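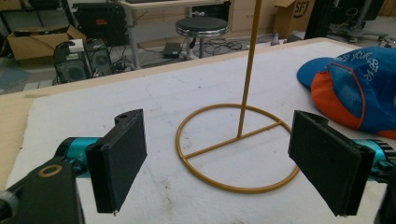 Search jobs, keywords, location Go

Equipment Planning Assistant, hand-held gripper program

Prundum, Altgate site
Contract, part time to start, may go full time
Posted February 25, 2023

We need somebody to own the buying. Right now it's whoever has the card that morning and it shows. Two orders of the same finger pads last quarter, and no spare bolts for either.

Who we are: small shop. We collect gripper data on everyday objects, hats, stands, kitchen stuff, that kind of thing. Operators hold the tool by hand, pick up and put down, all on a plain white board on a table. Next is moving some of the same tasks to fixed arms. That is where the money goes and where we need a plan before we spend it.

What you'd do

- Build the equipment budget for the next round. Starting number is $3934 for consumables and small parts. Arms are a separate line, not approved yet, you'll help write that request.
- Get quotes. Minimum 3 per item over the limit (ask us what the limit is, it just changed).
- Keep the parts list current. Pads, brackets, cables, boards. We have 11 hand-held grippers to keep running and want 21 by the end of the plan.
- Work out lead times. Jin is our main supplier for machined parts, Flanda for cables and power supplies. Both fine, both slow if you order late.
- Buy the test objects too. Receipts for everything, even a cap.
- Figure out storage and say what shelving we need. Too much of our stuff lives on the floor.
- Sit in on sessions one morning a week, so you know what wears out and how fast. Pads go first. The boards get scuffed and we swap them when the marks get bad, no schedule for that yet, please make one.

What we want from you

Some purchasing or office budget experience. Doesn't have to be robotics. If you have bought for a machine shop, a school lab, a restaurant, fine, tell us about it.
Good with spreadsheets. Really good, the current one is a mess and has tabs nobody opens.
Willing to call a supplier and ask where the box is.
Able to read a simple drawing, or learn to in the first month.
Can lift a boxed computer without help.

Nice to have: leasing vs buying comparisons, import paperwork, any time spent around automation equipment. Knowing what a service contract should and shouldnt cover would be a big plus, we got burned on one.

Not needed: coding, a degree, your own tools.

Hours and pay

Three days a week to begin, your pick which. Hourly, paid every two weeks. Rate depends on experience, put your number in the email and we will say yes or no fast. On site only, the parts are here. Start is in March, earlier in the month is better, the arm request has to go in before it's over.

How to apply

Email a resume and a half page on the last thing you bought for work that cost too much, and what you would do diffrent. No cover letter. Send it to Norbert Šindelář at the Altgate office, subject line "Equipment planning". He reads all of them but is out on the floor most of the day so give it a few days.

Short phone call first, then a visit. At the visit we hand you a real parts list and a budget and you tell us what to cut. Takes an hour, we pay for the hour.

Related openings
Gripper Session Operator, Altgate
Parts and Repair Technician, part time
Data Review Clerk, evenings
Receiving and Storage Helper

Contact Prundum | Privacy | © 2023 Prundum | Back to top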